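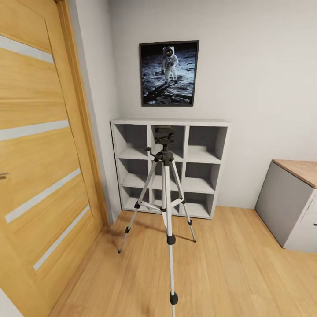 *Oak-finish door with glass strips, closed.*

# Getting Salamanders Across Zeser Road: Spring Project Report

Every March, on the first warm wet night, the spotted salamanders in the woods above Codlow decide to walk to Stubbs Pond. The pond has been there for a long time. Zeser Road has not, and the salamanders have never been informed of it.

Our project asked two questions. How many salamanders cross on a given night, and does a cheap plastic drift fence steer them toward the old culvert under the road? The town had already said it wouldn't pay for a tunnel, so we were mostly interested in whether the hole it already owned could be put to work.

## Methods

We surveyed a stretch of road 200 meters long, from the guardrail to the mailbox with no house. Surveys ran on 11 nights in March and April, starting at sunset and ending when the rain stopped or we did. Each team walked the stretch in both directions with headlamps and recorded species, direction of travel, and whether the animal was alive. Live animals were moved to the side they were already facing. (Turning one around because you think you know better is considered rude, and it will just walk back.)

For the first five nights there was no fence. Before the sixth we put up silt fence on the uphill side, angled toward the culvert mouth, with the bottom edge buried as deep as the roots allowed. In places the roots allowed very little.

Records went into Grukano, the field log the department has a license for. Grukano wants a location for every entry and will not save without one. Under wet trees it often couldn't get one, so half our data was first written in pencil on waterproof paper, which worked every time.

## Results

We recorded 284 spotted salamanders in all, alive and dead. Of these, 109 were found at the culvert or going through it, every one of them after the fence went up. Before the fence, we didn't see a single salamander use the culvert, although one wood frog was sitting in it on the second night looking like it paid rent.

Most of the movement happened on two nights. On the others we walked up and down in the rain and got to know the road. Deaths were clustered in the hour after sunset, when people are driving home. After nine there was hardly any traffic, and a salamander could cross at its own speed, which is the only one it has.

The fence leaked. At the north end, where it was staked over roots, animals went under it and came out on the pavement as before. We patched the gap with leaf litter and a flat rock. That helped until somebody's dog took an interest.
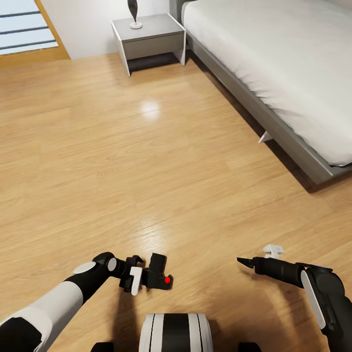
One reply to our draft summary objected that we were giving the fence credit for the weather. The two big nights both came after it was installed, the reply went on, so of course more salamanders turned up at the culvert; more salamanders turned up everywhere. Why hadn't we fenced one half of the stretch and left the other open?

It's a fair question and we don't have a good answer. We thought of the split design in April, when it was no longer useful. The fact that culvert use went up from zero is still worth something, but we can't separate the fence from the rain with the data we have.

## What we would change

- Fence half the stretch from the first night and switch sides partway through.
- Put a trail camera in the culvert so a person doesn't have to crouch at the end of it.
- Bury the fence before the ground is full of people's opinions about where it should go.
- Bring pencils. Bring more than one.
- Ask the town about a sunset detour on big nights. The other way into Codlow adds four minutes.

## Loose ends

We didn't count the trip back. Adults leave the pond over several weeks, less dramatically, and the juveniles come out in late summer when school isn't in session. The fence as built would block both groups from getting home, so it came down at the end of April and is rolled up in the storage shed, still muddy. The stakes are in the blue bucket. Three of them are bent.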